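The Auditor's Second Visit
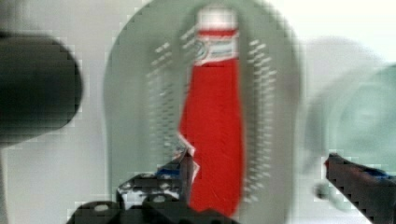 Wyn Voyle came to the Kohlhase bank in September, on the train which arrives at ten past eight in the morning. She carried one small suitcase and a folder with 57 pages inside it. She had been an auditor for 18 years, and she had learned to carry her papers on her own knees and never on the rack.

The branch in Plollum was on the main street, between a chemist and a shop which sold curtains. She knew it well. She had been here once before, as an assistant, when her whole work was to copy the numbers which another person read aloud. At that time the manager gave her a chair without a back. She remembered the chair better than the manager.

The manager now was a younger man. He shook her hand for too long and said that everything was prepared.

"Then I will start with the loans," she said.

"Perhaps first a coffee?"

"With the loans and a coffee."

He put her in the room behind the counter. It had a radiator, a window to the yard and a table which was not quite steady, so she folded a paper and put it under one leg. Then she opened the first file.

She liked the first hour of an audit. The papers were still in order and no one was yet afraid of her. She read slowly, with a pencil, and moved her lips a little, a habit for which her first chief had laughed at her. He had been a hard man, but he had taught her to read the dates before the amounts. People who want to hide something, he told her, take great care with the amounts. The dates they write with a tired hand.

At noon she had eight files on the left side and one in the middle. The one in the middle belonged to a company called Wellari, which bought dried fruit and sold it to bakeries. The loan was not large. It had been given in spring, it had been repaid in summer, and the next morning it had been given again, with the same signature and, she thought, with the same pen.

She turned the pages back. The year before was the same. The money went home for one night and came out again, like a student.

"You have found Wellari," said the manager. He stood in the door with a plate of sandwiches.

"It was not hidden."

"No." He put the plate down on the window sill, because there was no place on the table. "The owner cannot pay. If I write that he cannot pay, head office will close the loan, and then he must close the factory. So every summer his brother lends him the money for one day. It is all correct. Every payment is real."

"Every payment is real," she agreed. "And how many people does he employ?"

He told her. It was a good part of the street.

She ate half of a sandwich. In the yard a boy was washing a delivery van and singing, very badly, a song from her own school years. She thought about the brother, who every year went to some bank in another town and took out his savings, and did not sleep that night, and in the morning brought them back. Nobody had made a file about him.

"What is the rate?" she asked.

The manager told her that too. She wrote it down, and beside it she wrote 570, which was the sum the owner paid each month only for interest. She looked at the two numbers for some time.

"Why did you not give him a longer loan? With a smaller payment?"

"I asked. They refused it."

"In writing?"

He did not understand at first. Then he went out quickly, and she heard drawers. When he came back he had a letter of four lines, signed by someone on the third floor at head office. She knew the third floor. She had her desk there.

She worked until the street lamps were lit. The report said that the loan had been renewed three times against the rules, and that the manager had known it. It said this in the first paragraph, where it could not be missed. The letter she put behind, as appendix one, and she wrote the name of the signer in full.

"They will send me away," said the manager, when he had read it.

"It is possible," said Wyn Voyle. "But they must read appendix one before they do it."

He helped her with her coat. At the station she found that she still had his pencil, and she put it in the folder, between the pages, to send it back by post.

Comments

bronidine: I worked in a branch for many years and the coffee before the loans is very true. We had also a table with a paper under the leg.

Pell_R: Did he keep his job? I would like to know what happened with the factory.

marrowfield: "The money went home for one night" is my favourite line. I think she was too hard with him, but my husband does not agree.

bronidine: @Pell_R I think he was moved to a smaller town. They always move them.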